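Handheld grippers: Plukbridge vs Cidik, two-handed use
Forum: End Effectors and Teleop
12 replies

ysn_rivaden
Posts: 151

We have been running a pair of Plukbridge handhelds for two-handed recording and have a loaner pair of Cidik units until the end of January. I have to write a recommendation for Consuelo Arango, who holds the budget, and I'd like to hear from people who have used either one for more than a demo.

What we do is tabletop work. Bowls, lids, cloths, small boxes, cutlery. The operator holds one gripper in each hand and does the task at normal speed, and we train on the finger camera plus a view from the head. So far we have 1,119 episodes with the Plukbridge pair and 26 with the Cidik pair, so the comparison is lopsided.

My notes up to now:

The tethered setup has been more reliable for us than battery units. The cable is heavy, though, and you feel it on long reaches. Light rims are the case I care about most, with one hand holding the bowl and the other staying low and open until it is needed.
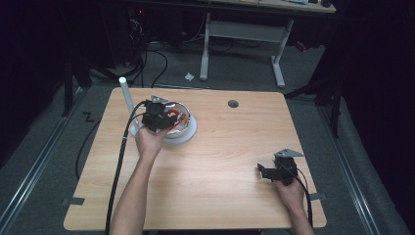 Questions

1. Does anyone have wear numbers on the finger pads?
2. Is the camera exposure on the Cidik lockable through the controller, or only from the vendor app?
3. Has anyone mixed the two brands in one dataset and had it work?

ruthpuma
Posts: 7

Only question 2. On the Cidik it locks through the controller, but you have to set it again after every power cycle. We have a startup script for it.

k_sotelo

I would not mix them. We tried it with a Cuadros arm on the playback side. The finger spacing is different, the camera sits at a different height, and the policy learned to close early on everything. We threw out the second set and recorded it over again.

If you have 1,119 episodes on one and 26 on the other, I think your answer is already made. Keep what you have.

ysn_rivaden

Quoting k_sotelo: "I think your answer is already made."

That was my first thought too. The problem is that our Plukbridge units are on their second set of trigger springs and the lead time on spares is long. If I have to switch, I want to switch before there are 3,000 episodes.

antigoni.k

I disagree with Katherine on mixing. It depends on how different the cameras are. We mixed Plukbridge and a homemade unit and it was fine after we calibrated each one and put the opening width in meters in the log in place of raw encoder counts. If you log raw counts, then yes, it will close early. That is a logging problem.

k_sotelo

We logged meters. The camera height was the bigger part of it.

antigoni.k

How far apart in height?

k_sotelo

Enough that the fingertips were in the bottom third of the view on one and almost in the middle on the other. I don't have the mount drawings here. I can look later.

ysn_rivaden

Let me add the finger view, because both of you are talking about it. I care most about how much table you can see past the pads when the gripper is open.
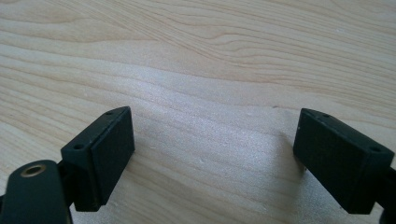 Pad texture is where I would like some opinions. We have tried smooth rubber, a foam that fell apart in a week, and a printed pad with a pattern on it. The fine crosshatch on the face of the right pad in that view is the kind I prefer for thin rims, and I like pads that bolt or pin on so you can change them between sessions. Smooth rubber holds a box better in our tests, but it drags when you let go of a lid, and the lid turns. With the crosshatch the lid stays where you put it. I have no wear data on it beyond "still fine."

Second thing is glare. A finished wood table under overhead light gives you a pale patch in the middle of the view, and with auto exposure on, black fingers make it worse. I locked exposure on the Plukbridge pair and it helped. I have not done the same test with the Cidik, and after Ruth's post I will.

ruthpuma

Put a matte mat down. We did that and stopped thinking about exposure.

antigoni.k

A mat solves it for the mat. Then you run the policy on someone's shiny table and it misses. I would keep the glare in the data and vary the lights.

ruthpuma

Sure, if you are going to run it on shiny tables. We run on one bench with one mat. Different goals.

cable_dad

On pad wear, we replace crosshatch pads when the lines at the leading corner go flat. Check that corner first, the middle of the pad hardly changes. Rubber we replace when it looks glazed. We don't keep a count of cycles and probably should.

For the cable weight, clip it to the forearm with a loose loop of slack at the wrist. A short Trulix strap works and so does anything with hook and loop on it. Don't run it tight. Ours pulled a connector halfway out and we lost an afternoon of left-hand data before the operator noticed.

ysn_rivaden

Thanks, I'll try the strap. Do you clip above or below the elbow?

cable_dad

Below. Above the elbow it tugs every time you straighten your arm.

k_sotelo

Found the mount drawings. The camera on our Cidik pair was 26 mm higher than on the other pair, and tilted down more. So Antigoni may be right that a smaller difference would be OK. I still would not do it with that much.

antigoni.k

26 mm plus tilt is a lot. I agree with you at that number. Ours were within a few millimeters of each other.

Yeison, could you print a riser for the Plukbridge mount and match the Cidik view from now on? You would lose the match with your old episodes but you could check on a small set whether it matters.

ysn_rivaden

I could do that. I would rather lower the Cidik camera, because the old episodes are the bigger pile. The loaner terms say no modifications, so I have to ask them first.

Plan for now is exposure locked on both pairs, crosshatch pads on both, the same bowl task with the same operator, and 151 episodes each. I'll post success rates from the playback arm when I have them.

k_sotelo

Swap which pair goes first halfway through. Operators get faster over a session and it will flatter whichever one is second.

ysn_rivaden

Good point, will do.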